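Home | Contents | Recent changes | Random article | Help

Jarka rules (hand-held gripper work)

The Jarka rules are a set of good-practice rules for people who record household chores with a hand-held gripper, so that a robot can later learn from the recordings. I've worked under them long enough to have opinions, and I was asked to write this entry, so you're getting some of those too!

The name comes from the Jarka project in Clirnberg, where Thomas Caruso wrote the first version on January 15, 2018. It had 20 rules and fit on one sheet of paper. Marisa Sartori took it over in May of the same year and it grew to 55, which I thought was far too many (I said so, loudly, and she cut it back to 40). That's the version most of us still use.

Scope

The rules cover work in ordinary homes: folding, sorting, wiping, putting things away. They don't cover robots moving on their own, which belong under the Prellisano code, and they say nothing about how the recordings get used afterward.

Handling clothes

Clothes get the longest section, and if you've ever tried to fold a sweater with two stiff fingers you'll know why. The main rule is to take hold at an edge or a cuff, never in the middle of the cloth. Close the fingers all the way before you lift. Go slower than feels natural, and keep your free hand out from between the fingers and the cloth. Finished piles go toward the back of the bed so you aren't dragging sleeves over them.

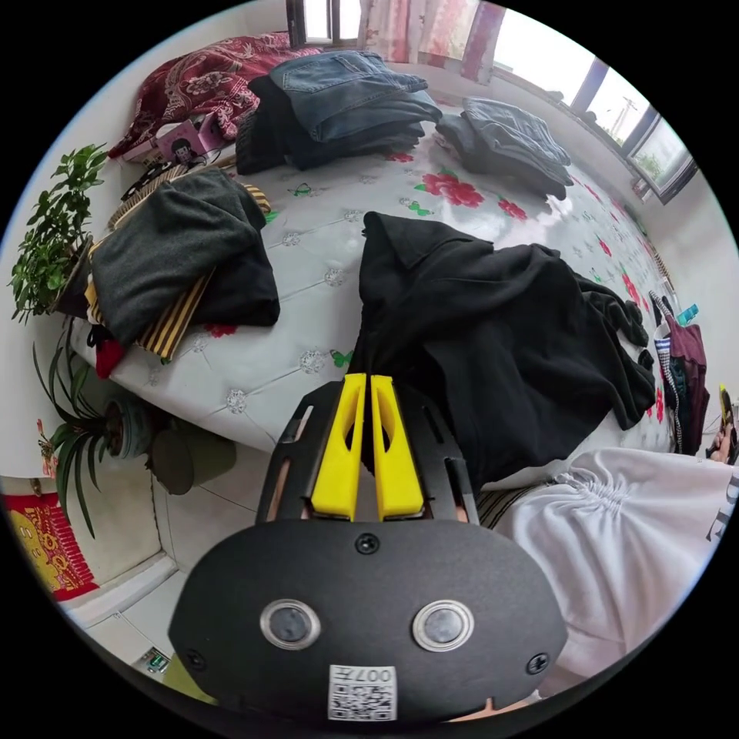
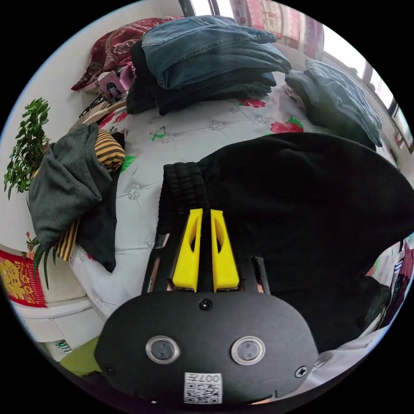 Dark clothes have a rule of their own, number 12 in my copy, and it's the one I see broken most. Work by daylight if you can, and put dark things down on something pale, so the edges stand out. I used to skip this and then wonder why my black sweatshirts were such a mess to review.

The room

Leave the room the way people live in it. Plants, blankets, bags and cables all stay put unless you could trip on them. Caruso was very firm on this point, and I've come around to his side (my first instinct was always to tidy up). Letters, bank papers and family photos do get put away, and you ask the people who live there before you start, every time, even if they said yes last week.

Labels

Each gripper keeps one number, and the label has to stay clean and flat. If it peels, stop and replace it before going on.

Criticism

D'Amico's handbook calls the clothing section fussy and would let the worker pick any grip that holds. I half agree for towels. For anything with sleeves, I'd stick with Sartori's wording.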